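Teltidside (mine)

Teltidside is a manganese mine, closed now, on the north side of the Gureo valley, and I've been keeping this entry going for longer than I planned to. I grew up one ridge over, so forgive me if it gets chatty in places!

The ore is mostly pyrolusite, that sooty black stuff that comes off on your fingers and stays there for days. It sits in 14 separate lenses, the biggest of them 400 feet long, and they dip steeply to the east (which made the lower levels miserable to drain). The Erker company sank the main shaft to 1,970 feet and then stopped, because the grade fell off below that and the pumps were eating the profit. At its best the ore ran 28 percent manganese straight out of the ground, before any washing.

I should say something about the washing plant, since most people who write to me ask about it. Ore went down the hill on a rope tramway, got crushed, and was washed in long sloping troughs fed from the creek. The fines went into two ponds — they're still there, grown over with willow, and I love walking past them in January when the leaves are down.

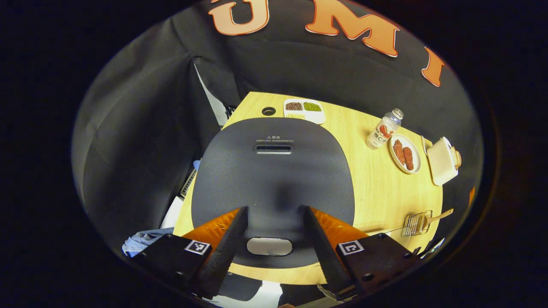

Onishi wrote in to say that the tramway came after the troughs, and that the early ore was hauled down by mule on the creek road. I think that's right, and I've gone back to the old Erker maps, which do show a mule road and no towers. The order of things above needs fixing and I'll get to it.

The shaft is capped today. The upper adit has a steel gate with gaps for bats, and you can feel the cold air coming out of it from the trail.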